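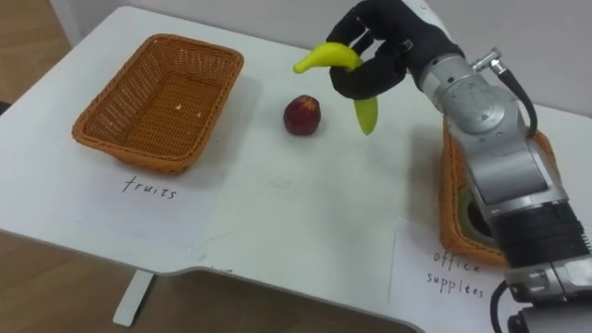 Chapter 5
Can a Machine Tidy Up Yet?

Most people can clear a kitchen table while talking on the phone. They pick up the fruit, put it in the bowl, drop the pens in a drawer and carry on. The work is dull, and it takes very little thought. For the people who design robots it has been one of the harder jobs to hand over.

This chapter looks at household and shop-floor chores that machines can do now, those they can do under limited conditions, and those that still need a person. It builds on Chapter 4, where we looked at fixed arms on assembly lines. Those arms repeat one motion at one spot, and the part always arrives in the same place. A home is not organised that way. Chairs get moved, the light changes through the day, and a banana is never quite the same shape twice.

5.1 What counts as a chore

We use the word "chore" for a task that is done often, has a clear finished state, and takes place in a space shared with people. Washing dishes is a chore. So is restocking a shelf at the back of a hardware store. Cooking a new recipe is left for Chapter 8.

Sorting is a good chore to begin with. There are a few objects, a few containers and a rule about what goes where. To follow the rule, a machine has to find each object, decide which group it belongs to, close its hand on it, lift it, move it to the right container and let go. A mistake at any step spoils the result. An object sorted correctly but dropped on the floor is still not put away.

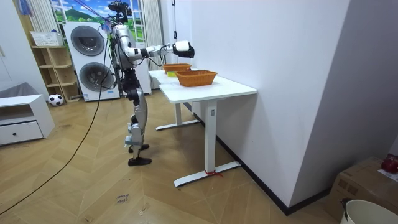
Figure 5.1 A humanoid robot at a table with two woven baskets. One hand is held over the nearer basket.

5.2 Reading a success rate

Reports on household robots usually give a success rate, and students should learn to ask what it covers. Pádraig Ó Conaill's tidying study, which we return to in section 5.6, logged 228 attempts at a sorting task. He recorded grasping and placing separately, so a reader can tell a failed grip from a wrong choice of basket. Many reports give one figure for both.

Ask also who set up the room, whether anyone stepped in to help, and how long each attempt took. A person who needs a minute to clear a table will not be much helped by a machine that needs an hour, unless it can be left alone to do it.

Key terms: chore, finished state, grasp, placement, success rate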